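# Comparing two finger sets on the drawer task

These notes cover how to run the drawer task in simulation with the Tanon and Jaren finger sets and compare the results. They assume the controller is installed and the arm model loads without errors.

Load the cabinet asset and check the views before running anything.

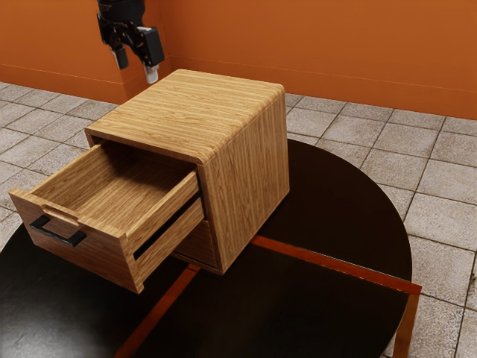
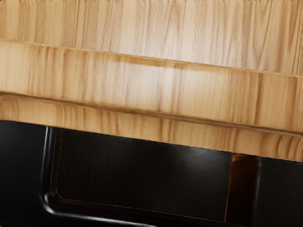
*Drawer task in simulation. First view: gripper and cabinet, upper drawer open. Second view: close on wood and black panels, no gripper in view.*

## 1. Set the start state

Close both drawers and reset the arm to its home pose. Use seed 2304 for the first batch. Damian Piątek's March runs used the same seed, so the logs line up.

## 2. Run the first finger set

1. Select `tanon` in the gripper config.
2. Set the step limit to 1090.
3. Run 216 episodes with contact logging on.
4. Save the log before changing anything else – the next run overwrites it.

## 3. Swap fingers and repeat

Select `jaren` and reload the arm. The tool center point does not update on a reload. Enter it by hand, then repeat the batch with the same seed and step limit.

If the fingers close short of the handle, check the tool center point first. Wrist camera calibration is the second thing to check.

## 4. Score the logs

An episode passes if the upper drawer clears the travel threshold and the fingers release before the step limit. Score these separately:

- missed handle
- slip during the pull
- contact with the cabinet top
- timeout

Replay any slip from both views. A close view with no fingers in it is no use for judging contact, so take contact from the log in those episodes.

Run each batch 3 times. Beca Griffiths keeps the scoring script and the threshold values. Send her the raw logs with the config file attached.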